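2025-12-02

Read the Negash quarterly on the train, twice, and I still don't believe the mobile number. Revenue up 11 percent in consumer mobile, says the front page, "driven by strong appetite for data." Fine. Then on page 50 there's a footnote saying they now count handset installments as service revenue, starting in August. No restated figure for last year. So how much of the 11 is appetite and how much is somebody moving a box from one column to the other? I wrote to their investor desk and got a reply in four minutes that thanked me for my interest.

Mekdes Araya thinks I'm being unfair. She says everyone reclassifies sooner or later and the underlying trend is fine, people really are buying bigger plans. Maybe. I've heard "underlying trend is fine" from her about Plulton too, and Plulton lost customers all year while its average bill went up, and it called that quality growth. If I lose half my friends and the rest start paying for dinner, I suppose my social life has improved in quality.

Also on the call: the Bovadley fiber build. They say 3000 homes passed. Passed is a lovely word. The cable goes down the street and passes you, and whether you ever plug into it is a matter for another slide, which they didn't show. I asked how many were connected. The finance man said take-up was "in line with our internal plan." I asked what the plan was and he said they don't disclose that. Wrote it all down anyway. My handwriting is getting worse.
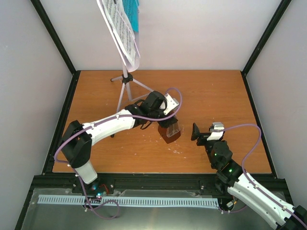

The Flekari purchase is the part that bothers me most, and I haven't got it straight in my head yet. Negash is paying cash for a small wholesale carrier whose biggest customer is Negash. They promise savings by the second year, with no amount given. Two companies reaching into the same pocket, as far as I can make out, like the two robot arms over that one wooden tabletop, and I'd want to know who is holding what before I called it a saving. Mekdes says wholesale rates are going up and owning the carrier is cheaper than renting it. She may be right about that. But then say so, and give the rate.

Price target talk already. One broker has it at 81, up a good bit, on the strength of the same front page I read. I doubt he got to the footnote. I wouldn't mind being wrong here, I was wrong about Plulton's dividend and had to eat that for months.

To do tomorrow: pull last year's report and try to back out the installments myself. Ask again about Bovadley connections, in writing this time. Return Mekdes's charger.

Rain all evening. Phone signal dropped twice between the station and home, on Negash.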